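**Equipment plan, third update – January**

To: Kartini Lubis
From: Dwight Doucette

The short version is that we have spent less than you gave us, and I would like some of it back in a different column.

Of the 20 finger pad sets in the original budget, 6 are left. I had planned on replacing them twice a year, which shows what I knew about finger pads in the spring. Willy wants 40 for the next order. I have put down 40, having lost this argument before.
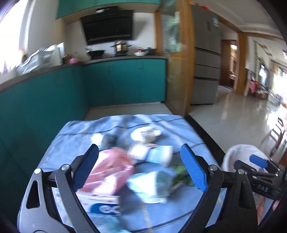 *Grocery sorting at a kitchen table, two hand-held grippers.*

Bags and paper packets remain the hard part, and they are also the cheapest line in the budget. Vegetables come out of petty cash.

Quotes for the arm are in from Ernier and Flammont. Ernier is cheaper until you add the mount, the cable and the training day – then it's Flammont. Rigoberto is asking both for a five-year service price.

Needed from you:

- approval for the pad order
- a yes or no on moving the unspent travel money to spares
- a signature on the Flammont trial, which runs out at the end of February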